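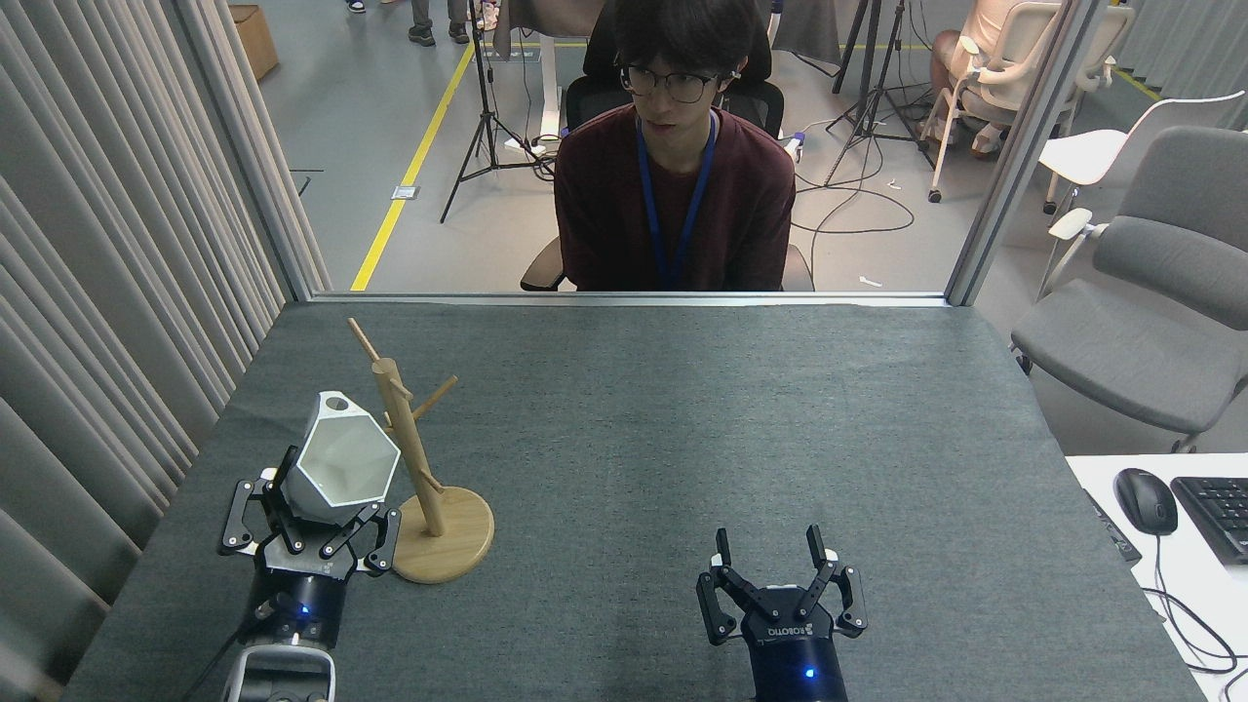
Nestus发布Nudia系列釉面陶瓷杯具及新版洗涤耐久性检测规程

Nestus于9月2日星期一宣布，Nudia系列陶瓷杯具开始向餐饮及办公渠道供货，新版洗涤耐久性检测规程同步生效，适用于该系列全部在产型号。

Nudia系列采用中温一次烧成工艺，坯体与釉层在同一烧成曲线内完成致密化。产品分为圆筒形和多棱面两种杯型，釉色为白色和浅灰色。多棱面杯型以注浆方式成型，脱模后对棱线作修坯处理，再进入施釉工序。棱线部位釉层偏薄是此类器形的常见缺陷，Ustisetti工厂为此调整了釉浆比重和喷釉角度，并在施釉后增设一道棱线目检。

新版规程由Nestus材料实验室与检测机构Vincze共同编制。每批次抽取10件样品，连续完成124次机洗循环，其后依次检查釉面光泽、杯口磕损及把手连接处裂纹。任何一件样品出现贯穿性裂纹，整批不予放行。旧版规程仅对杯口和杯底作外观检查，未包含把手连接处。

“把手与杯身的收缩率差异是开裂的主要来源，检测项目应当覆盖这一位置。”Nestus材料实验室负责人Katalin Balogh表示。

包装方面，Nudia系列改用模塑纸浆内托，分为两只装和三只装，取消原有的塑料气泡膜。内托已于7月完成跌落测试，外箱尺寸不变，经销商无须调整现有货架及托盘配置。

Vincze项目工程师Wanda Ruiz-Ortega说明，检测报告按批次编号归档，采购方可凭箱体标签上的编号申请查阅。报告包括样品编号、洗涤剂浓度、水温记录和各项检查结果。

产品可用于洗碗机和微波炉，不适用于明火及电磁炉加热。叠放时应在杯口与杯底之间加垫，悬挂存放时应确认挂杆承重。

产品规格书、检测规程全文及经销商订货表可向Nestus渠道部索取。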